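Gyu-bin Ko
October posts, thread

People keep asking me if robots can do chores yet. My answer this year is "a few of them, slowly, if you set the table up first." Longer version in this thread.

Start with the ones that work. Vacuuming flat floors is fine. Moving a sealed box from one marked spot to another is fine. At Lasetton they have an arm that loads the same bin all day and I have no complaints about it.

Then there's everything my mother does in a kitchen before 9 a.m. Wiping a counter around things that are sitting on it. Getting one plate out from under two bowls. Closing a bag. I haven't seen a machine I'd trust with any of those in a home I hadn't visited first.

Snack packing sits somewhere between the two. You have a container, stuff in it, a tray or lid on top and more stuff on that. A kid can sort it out. A machine has to hold the container still with one side and work with the other, and clear walls make it harder for the cameras to say where the edge is.

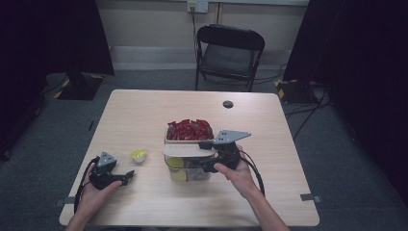 Nastmont Handling Group — Bench Tasks

One gripper is at the right side of the container, near the edge of the beige tray. The red wrapped pieces are piled on top and the yellow-green ones are down inside. A person is working both grippers by hand, and that's how a lot of this gets taught now: people do the chore with the same kind of fingers the machine will have.

I like that approach because it tells you fast whether the fingers are the problem. If I can't do a job with two stiff jaws, I don't expect software to. I tried it for an afternoon in September. Boxes were easy. Anything thin and flat on a table made me want to throw the thing down and use my thumbs.

The white cup is the piece I'd watch. Small, light, easy to knock. Speed hides in things like that. You can be quick with the big container and then lose all of it being careful near a cup.

Numbers, for those who asked. On our wrapped-item transfer at Yeom we ran 101 tries and 17 ended with something on the floor. That was with the layout fixed and the lights fixed. Move the container a hand's width and I'd expect worse.

For a shop floor, 17 drops is too many if a person has to walk over each time. For a home it depends on what got dropped. Candy, who cares. Soup is another matter.

Somebody at Wasotstead told me their line handles over 2,000 pieces a shift with no one standing there. I believe it. Every piece is the same shape and arrives facing the same way. My pantry isn't like that and yours probably isn't either.

Cost question keeps coming up in replies. I don't have a good figure. The setup time is what hurts — 2 days on our last bench task before the first useful run.

Next thing I want to try is lids that snap. Will post drops and all.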